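Trimetti Dispute Letter Kit – Review

Price paid: $40. Format: printed workbook plus downloadable letter templates. Tested over 2 months.

I bought the Trimetti kit after an online trading platform stopped answering my withdrawal requests. My balance with them was $1,576. The kit is sold to people who want to organize a complaint before they pay a lawyer, and it is meant for small and mid-size losses.

What you get

The workbook has 60 pages. The first part is a set of blank logs for calls, emails and transfers. The second part holds the letters: one to your bank's dispute department, one to the card issuer, one to the platform itself and one to a state regulator. There is also a sheet on follow-up scams, where someone calls and offers to recover your money for a fee. I had already received one of those calls, so I read that sheet twice.

Filling it in

The transfer log is the best part. Each line asks for the sending account, the receiving name exactly as shown on the statement, and the reference number. I did most of this at the kitchen counter in the evenings, and it took longer than the workbook suggests. My statements showed a payee called Kenent, a name I had never seen on the platform's website. Without the log I would have missed that. 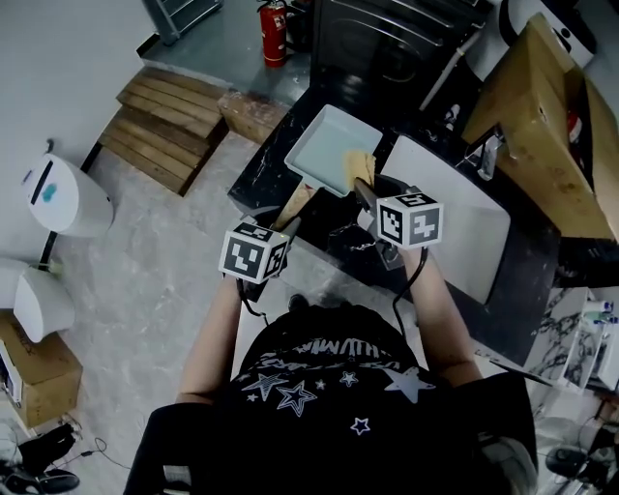 The letters

The bank letter is short and clear, and I sent it with only small changes. The regulator letter is weaker. It repeats the same facts in three places and leaves little room for a timeline. Nasrin Esfahani, a paralegal I know, read my draft and cut it by half.

The download is less polished than the print version. Two of the templates opened with broken margins, and customer service took until August to send fixed files.

Compared with Van Beek

I also borrowed the Van Beek complaint folder from my neighbor Huia Stubbs. It has better tabs and heavier paper – but no bank letter at all, and that was the one I needed first.

Verdict

Worth buying if your records are scattered and you have not written to your bank yet. The kit does not replace legal advice, and it says so on the first page. My bank has opened a case and I am still waiting on the result.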